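**Ticket: lavender sheet set, color coming off on other laundry**
Opened by: Adi Pasaribu
Product: Flilham flat and fitted set, lavender floral
Status: open, waiting on Purka support

Hello again, and thank you for the quick reply last time. I'll try to put everything in one place, and I'm sorry if it runs on a bit.

I bought the set in March and have washed it 8 times. For the first two washes all was well. On the third I put it in with my pillowcases (plain white ones, from Tarigan, quite old and very dear to me) and they came out with a faint purple cast. I thought perhaps I'd used the wrong setting, so I did the next wash on cold with the gentle cycle, and the cast was fainter but still there on a white washcloth I threw in as a test.

What I have tried so far:

- Cold water, gentle cycle, sheets alone: no trouble, though of course there was nothing else in there to stain
- Cold water with one color catcher from Prastero: the catcher came out pale lilac
- Warm water with two color catchers: both came out darker, so I went straight back to cold
- A damp white cloth rubbed on the fitted sheet for a minute: nothing on the cloth

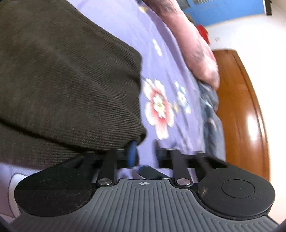
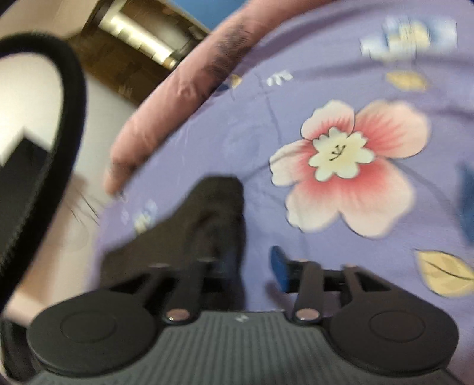
My own guess is that the background dye is the loose one and the printed part is holding. I say so because everything that has picked up color has gone purple, and I've never found a trace of pink or red on anything. You asked which print I have, as there were several in that range — it's the one with the big flowers that go pinkish red toward the middle, on the lavender ground. I sort the dark clothes on top of the bed, and so far none of those have shown a mark, but then I suppose they wouldn't.

Two questions, if you don't mind. Would a soak in cold salt water help, or is that just something my aunt says? And is it safe to keep using the sheets with white pillowcases if everything is fully dry?

I'd much prefer to fix these than send them back, they're so lovely and soft!

**Update, 13 hours later:** I left the sheet out of the wash last night and soaked just one corner in a bowl of cold water. The water had a very slight tint in the morning. I'll hold off on a full soak until I hear from you.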